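Recipe Tester, Baked Goods (part-time, November start)

Lollen Test Kitchen
Contract position, 18 hours per week
Reports to: recipe editor, baking

About the position

Lollen publishes baking recipes for home cooks, in print and online. Every recipe is baked in our own kitchen before it goes to the copy desk, and again after editing. We are hiring 2 recipe testers for the baked goods section. The contract runs for 12 weeks, with a possible extension into the spring schedule.

The testers will work mainly on yeast breads, laminated doughs, bar cookies and custard pies. Cakes are handled by a separate group and are not part of this position, except for sheet cakes baked in a standard 13 by 9 inch pan.

The work is repetitive. A single recipe may be baked seven times before it is released, with one variable changed per round. Applicants who prefer developing their own recipes should look at our contributor page instead. Testers do not alter a formula on their own. They bake it as written, record the result and report it.

Duties

Weigh and stage ingredients from the test sheet. All dry ingredients are weighed in grams, then converted to cups and spoons on a second pass to check the volume figures given to readers.

Record dough temperature after mixing, after bulk rise and before shaping. Record oven temperature from the probe as well as from the dial.

Bake each recipe in both a gas oven and an electric oven where the test sheet calls for it. Convection is used only when marked.

Measure finished height, diameter and weight. Cut and photograph one piece from the center and one from the edge.

Fill in the result form the same day. The form asks for texture, color against the reference card, flavor faults and any step where the wording was unclear. "Unclear" means you had to read the step twice.

Check that the stated yield is correct. If the recipe says 18 cookies, portion the dough by the stated scoop and report the number you get, including a short last piece.

Log any substitution by brand and fat or protein percentage. Butter and flour are supplied by Van Leeuwen under our standing order and should not be swapped without a note from the editor.

Clean your own station, including the mixer head and the underside of the scale. Dish service covers pans and bowls only.

Required

At least two years of paid baking work in a bakery, restaurant, school kitchen or test kitchen.

Working knowledge of baker's percentages. You should be able to rescale a formula from a 9 inch to an 8 inch pan without an online tool.

Ability to lift a 50 pound flour sack from floor to bench height.

Ability to taste wheat, dairy, eggs, tree nuts and peanuts. We regret that we cannot adjust the schedule around these ingredients, which appear in almost all of the recipes in this section.

A current food handler card valid in the county, or willingness to get one before the first shift.

Clear written English. The result forms go straight to the editor and are quoted in the margin of the draft.

Helpful but not required

Experience with naturally leavened doughs. Experience writing or editing recipes to a house style. Familiarity with Pidavton, the database we use for test sheets and version history. Training on it takes one morning and is paid.

Hours and pay

Shifts run from 7 a.m. to 1 p.m., three per week. The morning start is fixed, as the ovens are booked for the cake group in the afternoon. Doughs with an overnight rest are mixed at the end of one shift and baked on the next consecutive one, so at least two of your shifts will be back to back.

Pay is hourly and depends on experience. The rate is stated in the first reply to every applicant. Aprons, side towels and thermometers are supplied. Bring your own closed, non-slip shoes. Leftover product may be taken home once it has been measured and photographed.

Site

The kitchen is on the ground floor of the Pirnadance building. It has four baking stations, a walk-in cooler and a separate room for photography. Street parking is free before 9 a.m. and metered after that. There is a bicycle rack at the rear entrance. The building entrance and the restroom are step-free, but two of the four stations have fixed bench heights. Tell us if you need an adjustable one.

Paper and packaging go in the bins on the floor. Food scraps, eggshells and failed doughs go in the covered compost pails by the cooler and are weighed at the end of each shift for the waste log.

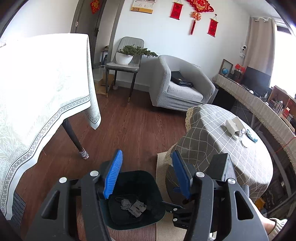

Floor bin with paper and packaging.

How to apply

Send one PDF containing the following:

A resume of no more than two pages.

A recipe you did not write, with your corrections marked on it. Choose one that has a real fault, such as a wrong pan size, a missing rest or a bake time that does not match the oven temperature. State the source.

A paragraph on one bake that failed and how you traced the cause. Give weights and temperatures if you have them.

Your available mornings.

Please do not send baked samples. Photos of your work are optional and are not scored.

Selected applicants will be asked to a paid trial shift of six hours. You will bake one bread and one bar cookie from unfamiliar test sheets and complete both result forms. The trial is scored on accuracy of weighing, completeness of the forms and station order. Appearance of the finished product counts only where it shows a skipped step.

Use the application form on the Lollen jobs page and select "Baked goods tester" in the first field. Applications sent to the general recipe mailbox are not forwarded. The listing will be removed when both positions are filled.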